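Mastholm workshop notebook
Laundry task, demonstration gathering
December, started 08:40

Continuing with the front loaders. Same bench of settings as the last entry unless noted. Unetti build on the recording machine, Ackah for the sorting and labelling afterwards. Farnmont want the next batch before the end of the month, so the aim for this block is clean takes first and variety second.

Running total at the start of the day was 1769 accepted demonstrations across all laundry tasks. Of those, 166 are machine loading or unloading with the door already open. That is the thin part of the set and the reason for staying on it.

Setup

Arm brought up, homed, joint offsets checked against the sheet. Wrist view was a bit soft at first. Wiped the lens and it came good. Head view fine. Checked that both views start on the same clock tick, after the drift we had in the last block. Offset was 2 frames on the first test, none after restarting the recorder. I have put the restart into the start-up list so it gets done every time.

Gripper force left on the low setting. The higher one holds thick cloth better but it drags thin stuff against the rim and pulls it out of shape, and the takes look nothing like what we want copied.

Takes

Planned 50. Instruction text kept short and the same for each group, so "take the green item out of the machine" and not three different wordings. Varied wording gets added later in Ackah, where it can be checked in one go.

Items moved by hand between takes. I am trying to leave them as they fall. In the last block I was placing them too neatly near the front of the drum and it shows when you play the takes back to back: the arm goes to the same spot every time. A few should be deep, a few should be up the side, a few should be under something else.

Points from the morning:

Approach angle matters more than I had written down before. Coming in low, the wrist joint gets close to the bottom of the opening and there is not much room left to turn. Coming in high and tipping down gives a better grip, but the head view then loses the fingers behind the arm for a second or so. The wrist view covers that gap. Keep both.

Slow down at the lip. Most of my rejected takes are cloth catching on the way over it. If it catches and I recover, the take is kept and tagged "recovery". If I have to stop and free it by hand, the take is binned.

Dark items inside the drum are hard to see on the operator screen. Turned the screen brightness up, left the camera exposure alone. Do not change exposure halfway through a block, it makes a mess of the comparison.

Pauses. I still stop too long before closing the fingers. Anything over 2 seconds of no movement should be trimmed before it goes to training, otherwise the policy learns to sit there. The trimming script takes care of it but it logs a warning each time and the log is getting long.

Stills pulled from the block, machine 1, door open:

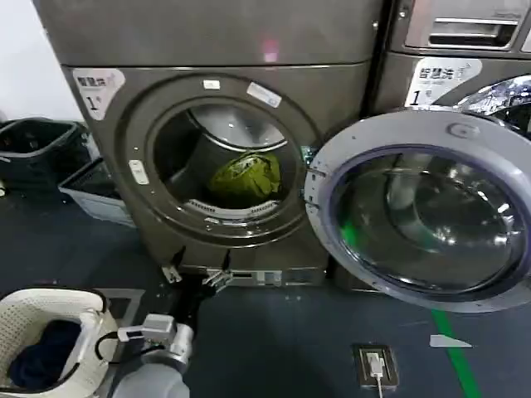
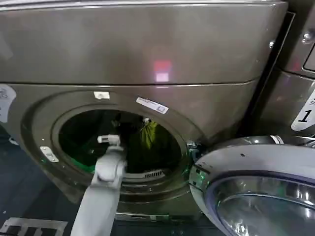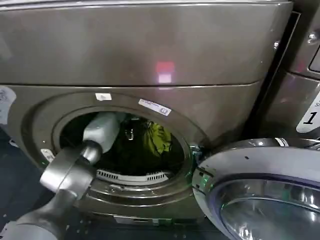
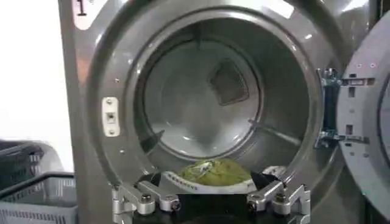

Page 166

Afternoon, 13:30

Went through the morning takes in Ackah. Most are usable. The rejects were mainly cloth catching, plus a handful where I closed the fingers on nothing and lifted anyway. I have kept those under "missed grasp", not in the main set. We might want them for the success checker.

The episode end marker is still being set by hand and I am not consistent with it. Sometimes I mark it when the fingers open, sometimes when the arm is back at rest. Decided on arm at rest. Older takes need going over to match. Added to the job list.

The wrist view is the one to look at first when judging a grasp. It shows the cloth between the two fingertips clearly, where the head view mostly gives you the forearm. For the label "item held" use the wrist view only.

Also to do:

Ask Farnmont whether they want the door movement as a separate task or joined on to the loading. It changes where we cut.

More takes with two items in the drum where only one is asked for. The set is short of these and the instruction does not mean much without them.

Check cable slack at the wrist before each block. It was fine today but I was watching it more than I should have to.

Copy to the shared drive started 16:10. Checksums to be compared in the morning before the local copy is cleared.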